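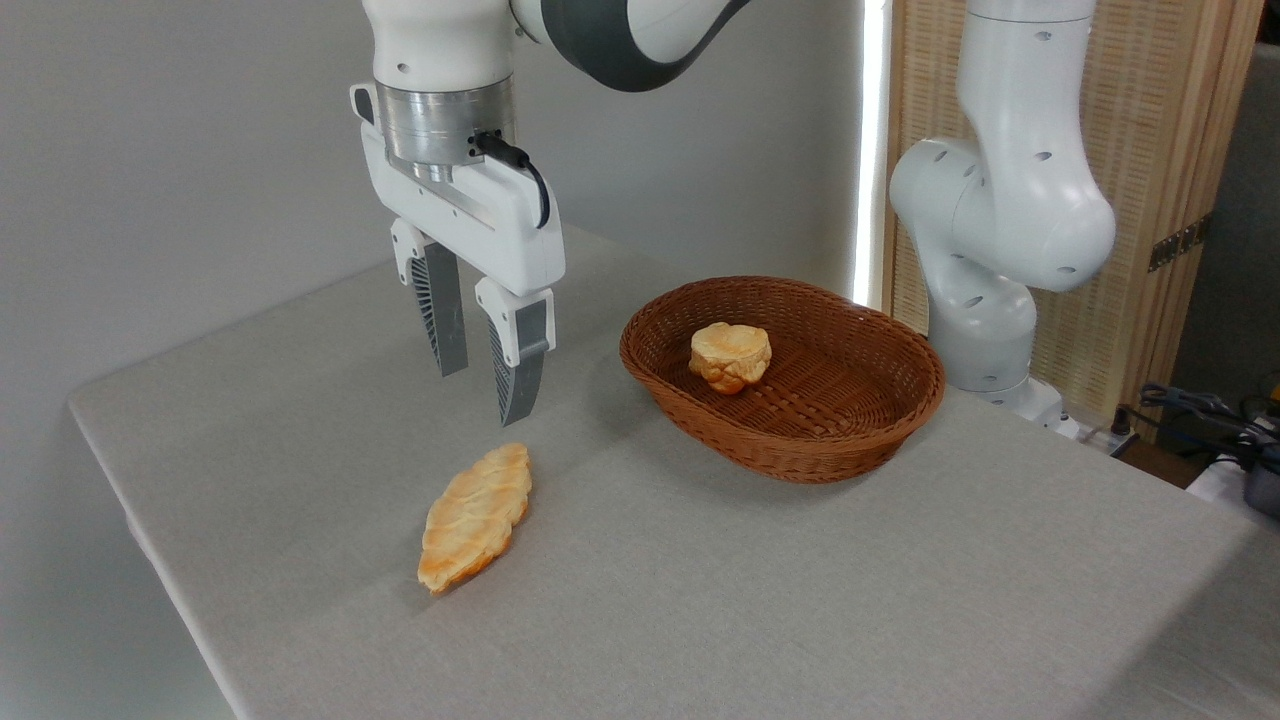 *Two-finger gripper over a croissant, bread roll in the basket. Second arm at right.*

## Stoster bench pair: bakery handling

Two white arms, one table, one control box. For small bakeries and commissary kitchens that want to trial basket packing before spending up on a line. Sold by Bedoya out of Vikville. Lease or buy.

**What's in the kit**

- 2 x Stoster arm, table mount
- parallel gripper, ribbed finger pads (spare set included)
- Pemum control box + pendant
- cables, flange adapter, bolts
- setup visit, one day, Vikville metro only

Not included: table, cloth, baskets, guarding. Sort your guarding first. We've had orders sit in the shed for weeks over this.

**Budgeting**

Pads are the running cost. Allow 13 sets a year on crusty stuff, less on soft rolls. Ribs fill up with flake, brush them out every shift. Pads are $41 a set, grippers get a service at 9 months.

Lease is $148 a day, arms and box together. Minimum term applies, ask. Freight extra outside metro, and regional customers pay travel for the setup visit as well.

**Before you order**

- Measure the table. Both bases need solid fixing, a folding trestle won't do it
- Power within reach of the control box. Keep cables off the walkway
- Tell us your product. Croissants and round rolls need differnt grip widths, we set both at handover
- Send samples if you can, day-old is fine
- Basket or tray? Shallow is easier. Deep crates, talk to us

One arm only? Yes, we'll quote it. Most people come back for the second, cheaper to wire both in at the start.

Food contact: pads as supplied are for trials. If its going out the door to customers ask for the other pad and add it to the quote, longer wait on those.

**Lead time**

Arms in stock. Control boxes next shipment, late July. Deposit holds your spot. Prices good as of 10 Jul 2026, GST not included.

Quotes and site checks: Märta Lundgren, Bedoya sales desk. Email best, put your table size and product in the first message pls.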